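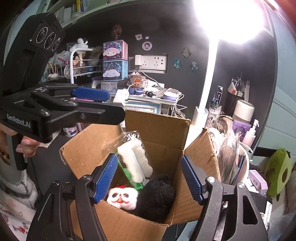

My desk has to be cleared by the end of September. The building is replacing the windows on our side, and the notice says to keep 80 cm free along the outside wall, and my desk is in that strip. I've lived here long enough that the desk is where everything ends up, so I decided to start early and do one box at a time. The first box was for soft things and anything that doesn't mind being squashed, so in went the fluffy cleaning sponge with the green plastic handle, still in its clear bag, and a couple of plush toys. The two puppy storage boxes stay as they are. They already stack, the pink and purple one on top of the light blue one, and I can carry both at once. The stickers on the wall are staying up too. Evdokia Vasilakis in the apartment below tried to peel hers before her windows were done and took the paint off with them.

I bought my boxes from Gunawan, the stationery place near the bus station. They were 90 cents each for the medium size, which is cheaper than the moving company wanted. They are not very strong. Tape the bottom twice if you plan to put books in one. For toys and sponges once is enough.

What goes and what stays

I made three rules before I started and I have kept to two of them.

Anything I use every day stays out until the last evening. That covers the pens, the lamp, the charger and the pump bottle.

Anything I haven't touched since spring gets packed, given away or thrown out. I have been slow on the giving away. Athina Dimitriou takes plush toys for her sister's kids, and I had a bag ready for her, and then I took two things back out of it. The bag is by the door now and I am leaving it alone.

The third rule was no new things on the desk until the work is finished. I broke that one the same week. I ordered a small drawer set from Zinevik to go under the shelf afterward and it came early, so it is sitting in the hallway in its packaging. Technically it isn't on the desk.

The cables were worse than I expected. There is a tangle of white ones by the shelf and I could only name the use of a few. I plugged each one into something to see if it worked, wrote what it was for on a bit of masking tape, and stuck the tape near the plug end. The ones I couldn't match to anything went in a zip bag marked "unknown" with the month on it. If I haven't opened the bag by next year I'll take it to the electronics bin at the recycling center.

Snacks and drinks

This part took longer than the toys did. I eat at my desk when I work late, and packets get pushed to the back. I took everything edible out and checked the dates. Two packets went in the trash. The rest I sorted by whether they were sealed, and the sealed ones went into a shoebox that can move to the kitchen for the week. Opened things I just ate over the next few days.

The big white tub with the screw lid doesn't fit in the shoebox or in the kitchen cabinet, so it is going on top of the fridge. The pink tumbler stays with me. I have had it for years, I drink from it all day, and if I pack it I will only have to dig it out again. I did put a dish towel down for it, as I've knocked it over twice this month and the desk doesn't have much of a lip.

After everything was off the middle of the desk I wiped it down with warm water and a drop of dish soap, then a dry cloth. It was crumbs mostly. I'll have to do it again before the men come – I had toast there this morning.

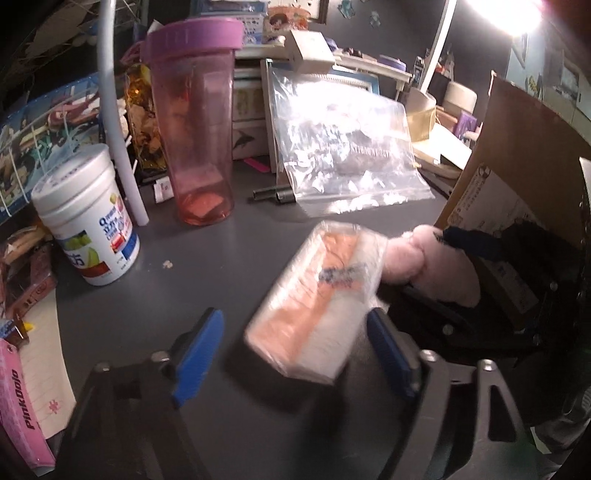
Still to do

The wall shelf, the wire rack and all the small figures. I want to wrap the figures one by one in tissue and I need more tissue for that. The framed blue picture can go between two sweaters. I also have to ask the office whether the power will be off while they work, and for how long, because of the fridge.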